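Greifvorführung Satik — Datenkarte zum Tag der offenen Tür in Grurberg

Stand: 01/07/2026
Sprache der Begleittexte: Deutsch
Ansprechstelle: Projektbüro Nesham, Standort Grurberg

Worum es geht

Diese Sammlung enthält die Aufnahmen, die bei unserer öffentlichen Vorführung in Grurberg entstanden sind. Die Besucher konnten zusehen, wie eine Person mit getragener Sensorik alltägliche Gegenstände auf einem Billardtisch greift und bewegt. Der Saal gehört zum Haus Phillips und wird sonst für Empfänge benutzt. Den Billardtisch durften wir stehen lassen, und wir haben ihn als Arbeitsfläche genommen.

Die Sammlung besteht aus 603 kurzen Abschnitten in 83 Durchgängen. Ein Durchgang beginnt mit der Ansage des Vorführenden und endet, wenn er die Hand zurück über den Tischrand nimmt.

Ansichten

Zu jedem Durchgang gibt es eine Handansicht und mehrere feste Ansichten. Die Handansicht ist sehr weitwinklig, gerade Kanten erscheinen deshalb gebogen. Wer sie für Messungen verwenden will, muss zuerst entzerren; die Kalibrierwerte liegen im Ordner «kalib».

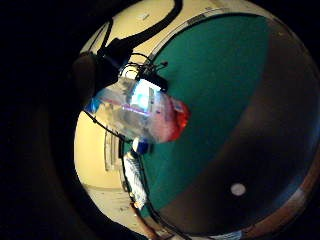 Für die Handansicht empfehlen wir, die ersten Bilder von jedem Abschnitt zu verwerfen. Die Belichtung ist dort noch nicht eingeregelt. In den festen Ansichten tritt das Problem nicht auf.

Aufbau am Tisch

Auf dem Filz liegen Billardkugeln, ein zerknülltes gestreiftes Tuch und die Kabel mit ihrem Netzteil. Dazu kommt eine Sprühflasche. Die Kugeln gehören nicht zur Aufgabe, sie dienen als Störobjekte und sollen ihren Platz behalten. Der Marker über der Hand trägt ein schwarz-weißes Muster und wird für die Bestimmung der Lage gebraucht.
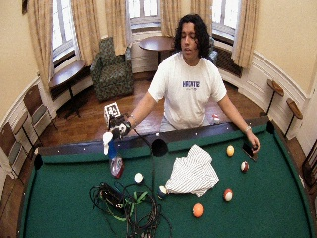
Das Tageslicht kommt durch die hohen Fenster hinter dem Tisch. Am Nachmittag hat es sich mehrmals geändert, und wir haben nichts nachgeregelt. Im Feld «licht» steht für jeden Durchgang ein Wert von 1 bis 9, von uns nach Augenmaß vergeben. Bitte diesen Wert nicht als Messung verstehen.

Aufgaben

Die Aufgaben waren mit Absicht einfach gewählt, damit auch Besucher ohne Vorwissen folgen konnten:

aufnehmen — Gegenstand vom Filz heben
halten — Gegenstand ruhig über dem Tisch halten
versetzen — Gegenstand an anderer Stelle abstellen
falten — Tuch mit einer Hand zusammenlegen
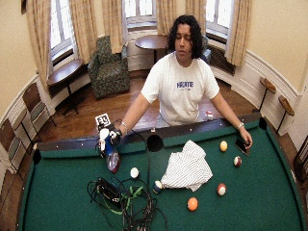
Bei «halten» gibt es die meisten Abschnitte, denn diese Aufgabe wurde von den Besuchern am häufigsten gewünscht. «falten» ist nur in 11 Durchgängen enthalten und eignet sich nach unserer Meinung nicht für ein eigenes Training. Die Benennung der Aufgaben wurde im März festgelegt und seitdem nicht mehr geändert.

Fragen aus dem Publikum waren auf der Tonspur zu hören. Wir haben den Ton vollständig entfernt, auch bei den Durchgängen, wo niemand gesprochen hat. Die Besucher standen während der Vorführung hinter den festen Kameras.

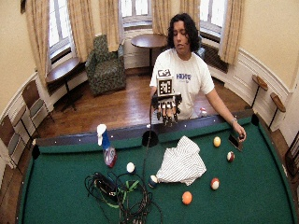 Abb. 4: Vorführung am Billardtisch, Hand mit Markerwürfel über der Bande.

Bekannte Mängel

Der Marker ist manchmal so stark geneigt, dass die Erkennung ausfällt. Solche Stellen tragen im Feld «lage» den Eintrag «leer» und wurden nicht interpoliert.

Die Uhren der Kameras laufen leicht auseinander. Ein Abgleich pro Durchgang ist beigelegt — innerhalb von einem langen Durchgang bleibt aber ein kleiner Rest.

Nutzung

Die Daten sind für Lehre und nicht kommerzielle Forschung frei. Bei einer Veröffentlichung bitten wir um die Nennung «Satik, Vorführung Grurberg». Wer einen Fehler in den Einträgen findet, schreibt bitte an das Projektbüro und gibt die Nummer des Durchgangs an.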